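Furkside Letter Club – Questions I Get a Lot

Hi, and welcome! I run the Furkside Letter Club from my kitchen in Flinetham, and I answer all the club mail myself, so please look through these before you write. (If you love writing, write anyway. I'm hardly going to complain about getting a letter.)
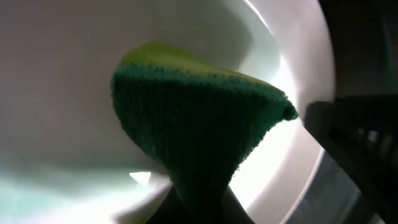 Page last changed: 9th May

What is the club, exactly?

It's a pen pal club for people who like paper. You fill in the form, I read it, and I match you with someone I think you'll get along with. There's no app and no computer doing the matching. I spread the forms out on the floor and move them around until a pair looks right, and then I sleep on it.

How many members are there?

We're at 192 right now, which still amazes me. It started as me and Mirela Amaral, who moved back to Guimarães and wouldn't answer her email but would answer a letter by return mail, every single time.

What does it cost?

Joining is free. You pay your own postage. If you want the printed newsletter it's $2 a copy to cover the stamp and the paper, and you can stop whenever you like.

How long until I get a pen pal?

Give me up to 30 days. August is slower, when I'm away at my sister's and the forms pile up in the hall. If you've waited longer than that, poke me! Forms do go missing in the mail, and once in a while one slides under the couch.

Can I ask for someone in a certain country?

You can ask and I'll try. Portugal, Canada and the UK are easy. For anywhere else, put down a second choice. Mebrat Woldemariam asked for "anyone near a lighthouse" and it took me ages, but I found her one, and they've been at it ever since.

What do I write in the first letter?

Anything but your résumé. Tell them what you can see from your window, what you had for lunch, what's been bugging you. Ask a couple of real questions so they have something to hang on to. One page is plenty. Mirela's longest letter to me ran to 47 pages, but we'd known each other for years by then and she was stuck at home with a broken foot.

My handwriting is awful. Can I type?

Sure! Typewriter, printer, whatever works. Just tick the "typed is fine" box on the form, and I'll pair you with somebody who ticked it too. A few people really do want ink, and I'd like everybody happy.

What paper and envelopes should I use?

Whatever you've got. I use the Viletico airmail pads because they're thin and my fountain pen doesn't bleed through, but I wrote on the backs of old calendar pages for a long time and no one minded. Fair warning about old gummed envelopes from yard sales – they taste terrible, and you don't have to lick them. A sponge cloth laid flat in a shallow tray does the job, like the green one further down in the black tray. Dampen it, drag the flap across, press it shut under a book.

Do you share my address?

Only with your pen pal. The forms go in a locked drawer and I don't keep the addresses online anywhere. If you'd be more comfortable with a PO box, go ahead and use one.

My pen pal stopped writing. What now?

Oh, this one's sad, and it happens. Send one more short note, no guilt, just a hello. Then let me know. I'll check in with them, and if they've had enough I'll find you somebody new. People get sick or move or have babies. Please don't take it to heart.

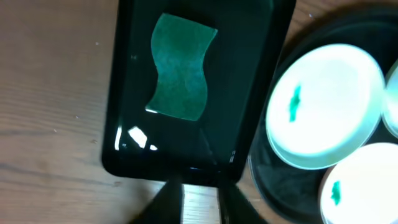
Can I save the stamps from my letters?

Please do, and trade the doubles through the newsletter if you want. Cut them off with a good margin of envelope all the way around and don't try to peel them, or you'll leave half the stamp behind. Soak them in cool water until the paper lets go. For one or two fussy ones I skip the bowl and set the stamp, picture side up, on a damp sponge cloth. The wavy-edged kind is fine, as long as it lies flat in the tray the way this one does. Lift the stamp with tweezers when it slides freely, then dry it between paper towels. Self-stick stamps often won't float off at all, so leave those on the envelope and trim them neatly.

Can kids join?

Yes, with a grown-up's signature on the form, and I only match kids with kids. Parents, please read the first few letters together.

How do I leave the club?

Drop me a postcard saying so. Tell your pen pal too, if you can – even one line is kind. Your form comes back to you in the mail or goes through my shredder, your pick.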